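Notas del ponente: ¿puede ya una máquina recoger la mesa?
Milovan Zupan, grupo de manipulación, proyecto Zultemo
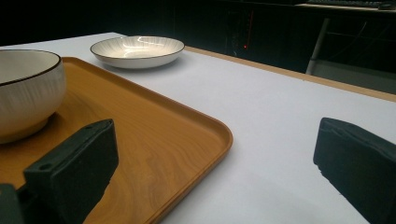 Empezar por la definición de tarea. «Recoger la mesa» no es una tarea, es una familia. Para esta charla la reduzco a una sola: un cuenco y un plato acaban sobre una bandeja, sin golpes y sin que nada vuelque. Una persona lo resuelve sin mirar.

Diapositiva 2. Dónde está la dificultad.
El cuenco hondo se agarra por el borde, con un dedo dentro y otro fuera. Funciona casi siempre. El plato llano es otro problema: apoyado en la mesa, apenas deja hueco bajo el ala, y una pinza de dos dedos paralelos tiene que entrar muy baja o arrastrarlo hasta un canto. Recordar que la cerámica esmaltada refleja las luces del techo y que el sensor de profundidad pierde puntos justo ahí. Lo mismo ocurre con loza blanca sobre mesa blanca: poco contraste, contorno dudoso.

Diapositiva 3. Datos.
Serie de Larnton: 800 demostraciones hechas por personas, 4 variantes de colocación. No entrar en la arquitectura de la red salvo que pregunten. Decir que el modelo aprende la trayectoria y la apertura de los dedos, no la fuerza.

Diapositiva 4. Resultados.
158 ensayos autónomos. En 48 hubo que intervenir a mano. La mayor parte de las intervenciones corresponde al plato - casi todas en la aproximación, muy pocas en el transporte. Tiempo por ciclo: bastante peor que el humano. Dejar la tabla en pantalla y callar un momento.

Diapositiva 5. Comparación con el taller.
Costel Janevski presentó en junio la célula de Đorđević, donde se cargan bandejas de piezas metálicas. Allí la posición está fijada por utillaje y el índice de fallo es irrelevante. En una cocina no hay utillaje. La bandeja puede estar girada, el plato puede quedar fuera de ella, el cuenco puede estar pegado al reborde y estorbar al dedo exterior.

Diapositiva 6. Qué falta.
Detección de contacto en la yema. Recuperación tras un agarre fallido: hoy el sistema repite el mismo movimiento. Un criterio de parada fiable; en Clustetgate seguimos usando un operador con botón.

Si preguntan por plazos: no dar fecha. Responder que la tarea acotada es viable con supervisión y que la doméstica general sigue abierta.

Si preguntan por vasos y cubiertos: fuera del alcance de esta serie. Remitir al anexo.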